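**Westby, May 27, 2026.** Wendt Nurseries has released 'Costard', a compact evergreen holly selected for container production and foundation planting. Rooted liners will be available to licensed growers beginning in October.

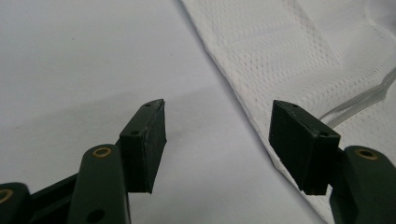
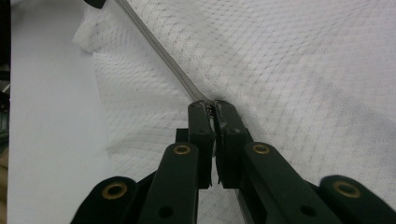
'Costard' was selected from a block of 457 open-pollinated seedlings at the company's Westby field station. Selection criteria were branch density, leaf retention through winter, and resistance to root rot in poorly drained mixes. Mature plants in the trial rows reached 4 feet in height with no shearing. Liners ship in trays covered with white mesh fabric of the kind lying across the pale gray tabletop in the first picture, and the mesh should remain in place until the trays are under shade. Growers should water on arrival and hold the trays for 13 days before potting up.

Propagation is by semi-hardwood cuttings. In station trials, cuttings treated with a standard rooting hormone and stuck in a perlite and peat mix were ready for transplant in 15 weeks under intermittent mist. Bottom heat did not improve rooting percentage. Fertilizer should be withheld until roots reach the cell wall.

"The plant holds its shape in a one-gallon pot without a second pruning, and that removes one labor step from the schedule," said Nataša Vidmar, plant breeder at Wendt. "We have not yet tested it in heavy alkaline soils and make no claim for them."

Licensing and royalty tags will be handled by Mivimen. Unlicensed propagation is prohibited.

Contact: Myrtle Villanueva, Grower Relations, Wendt Nurseries, Westby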